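Workshop notebook, Hodside unit
09/05/2024
Sorting bench, clear storage container

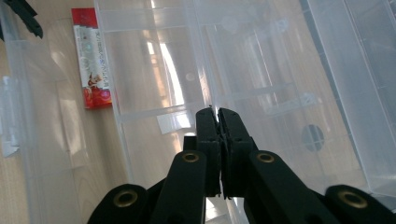

Clear container in the sun, molded ribs and divider lines showing through the wall.

Started on the small parts storage today. The plan from last week still stands: everything loose goes into clear plastic, one kind of part per compartment, label on the front and a second label on the lid. The old cardboard trays from the Grirkville move are going out. Two had split at the corners and the washers had got in with the spring clips again.

Notes on the clear containers:

Labels. Paper labels under tape came off the test container after a weekend by the window. Trying the Akby polyester ones next. Wipe the plastic with alcohol first and let it dry, then press from the middle out. Keep them off the ribs, they lift wherever there is a ridge under them.

Sunlight. In direct sun the walls throw so much glare that it is hard to read what is inside. Fine from the side, poor from straight on. The shelf by the door would be better than the bench, or we lower the blind before noon. Also not sure what a summer of sun does to this plastic. The last lot went yellow and the lids cracked at the hinge. Asked Suksawat whether they have a UV-stable version, no answer yet.

Dividers. M3 washers slide under a divider if it is not pushed all the way down. Push until it clicks, then tip the container and check. Anything thinner than a washer (shims, the foil tabs) goes in a zip bag first.

Weight. 200 M6 bolts in one compartment is too many, the floor of it bows when you lift. Split them over 2 compartments.

Napaporn Phromma came by after lunch and wants the electrical bits kept apart from the hardware, different shelf and different label color. Agreed. She has blue labels left over from the cable job, so electrical is blue and hardware stays white. She also asked for a list taped inside the cupboard door. I will type it once the order of the compartments has settled.

To order: 12 more containers, same size, with lids. 24 spare dividers. Check the part number against the old invoice, last time we got the shallow ones by mistake.

Left for tomorrow: spring clips, the mixed jar of wood screws, and whatever is in the bottom drawer.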